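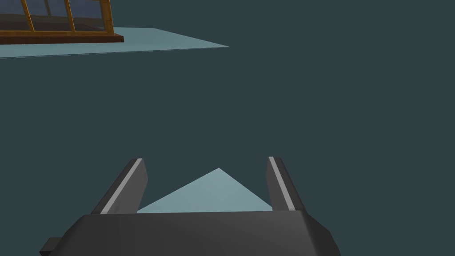
2/11/20, teleop in sim, cabinet task

Spent the morning on the cabinet task with Salim Urio driving and me logging. Wrist view only, because that's what the policy will get and I don't want demos collected by someone who can see more than the policy can. Salim thinks this is me being stubborn. We'll see whose numbers hold up.

Setup: Plorunton scene build, Nuvetti hand controller, action rate as last week. Start pose randomized. Gripper starts open. Instruction string is still "go to the cabinet," which I still think is too loose, but changing it now means relabeling everything in the Trernholm set and I'm not doing that on a Tuesday with no help.

First complaint: a lot of the starts put the cabinet way up in a corner of the wrist view with a big stretch of plain background between it and the fingers. From a view like that you can tell it's glass and wood with a dark base and not much more. The top is out of view. No floor, no walls, no shadows to judge distance by. Salim does fine because he knows the scene by now and turns left without thinking. A network trained on that will learn "turn left." I said this in August and I'm writing it down again so I can point at it later.

Second complaint: the surfaces are one flat pale blue, near one and far one alike. With no texture there's next to nothing to track between steps. I tried reading off relative motion from saved runs by eye and gave up. If the plan is to claim this carries over to the real bench, somebody should put a texture on those tables first. Asked for it. Was told it's "on the list."

Demos: 39 kept this morning. Threw out the ones where the controller dropped and the arm froze, plus one where Salim was talking to me and closed the gripper on air. He wanted to keep that one for "recovery behavior." I said no. Recovery from what? If we want recovery data we should perturb the arm on purpose and log the perturbation.

The Salehi writeup from upstairs says 500 demos is enough for this class of task. I went through it twice and can't find where the number comes from. We have 356 usable after today and the policy trained on the earlier batch still drifts off when the start pose is more than a little outside what it has seen. More of the same demos won't fix that in my opinion. Salim disagrees and would rather just collect until it works. Agreed to run both: train on everything, and also on a subset balanced by where the cabinet is in the first view.

Things I checked

- Gripper state in the log matches what the render shows at step 0. Good.
- Timestamps: episode 765 has a gap in the middle, cause unknown. Pulled it.
- Glass panes: the background shows through them. Depth channel may be returning the background there instead of the glass. Haven't confirmed. If so, all the depth we've been feeding it near the cabinet is suspect.
- Controller deadband still too wide. Slow approaches come out as little steps, and the policy copies the steps. Looks awful on playback.

To do

- Dump depth next to color for ten starts and look at the panes.
- Narrow the deadband, redo a short set, compare.
- Script to sort starts by cabinet position. Salim says he has half of one.
- Decide what counts as success. Right now the driver presses a button when he feels he's arrived, and I don't trust that, mine included.

Salim's note, added after lunch: "Wrist view is fine once you're used to it." Yes. The policy isn't used to it.

Left the balanced run going on the second machine. Log goes in the usual folder.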